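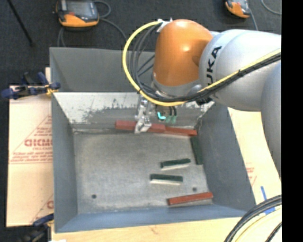
Vurholm dual dock keeps dropping the second drive

hashini_s
Jul 28, 2018
Got the Vurholm 2 bay dock, USB 3. Bay 1 fine. Bay 2 drops out after 12 minutes or so of copying, every time. Tried both drives in both bays, its always bay 2. 189 files left to copy and I'm losing patience. Any ideas?
Hashini Seneviratne

carkstead_pete
Power brick. Always the power brick with these. Two 3.5 inch drives spinning up is a lot for the one they ship.

LC Shek
Don't agree. If it was power it would go at spin up, not partway through a copy. I'd look at sleep settings first - USB selective suspend, turn it off. In power options, advanced.

carkstead_pete
Mine didn't go at spin up. Went mid copy, same as hers. New supply, fixed.

LC Shek
One case. Settings cost nothing, a new brick does.

hashini_s
Suspend was already off, sorry should of said. Laptop on mains too.

oldplatters
What cable? The short one in the box is rubbish. And are you going through a hub?

hashini_s
Box cable, yes. Hub yes, the Jääskeläinen one with the blue light.

oldplatters
Take the hub out. Straight into the laptop, back port if it has one.

hashini_s
Ok no hub, same cable. Copied 1,844 files overnight to bay 2, no drop. So hub??

carkstead_pete
Or the hub plus a weak brick. Would still swap it.

LC Shek
Leave the brick alone Pete. Run a full copy on both bays at once before you buy anything, Hashini. And check theres a backup first.
Lai-ching, Skeltstead

hashini_s
Will do tonight. Anyone want a hub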